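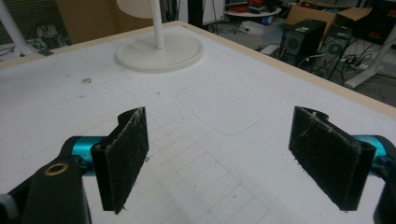 Setting Up Your Skinus Table Lamp

Welcome, and thank you for bringing a Skinus home! Take your time with these steps — there's no hurry at all, and the lamp will wait.

1. Choose a flat, level tabletop and give it a good wipe, as grit under the base can scratch both surfaces.

2. Stand the lamp on its round base, at least 8 inches from the nearest table edge, and press lightly on the base to check that it doesn't rock.

3. Run the cord toward the back, plug it in, and switch on.

Note: If the pole leans a little, unplug the lamp, turn it over onto a soft towel, and tighten the 2 screws under the base.

Caution: Always hold the lamp by the pole when you move it — never by the shade — and let the bulb cool first.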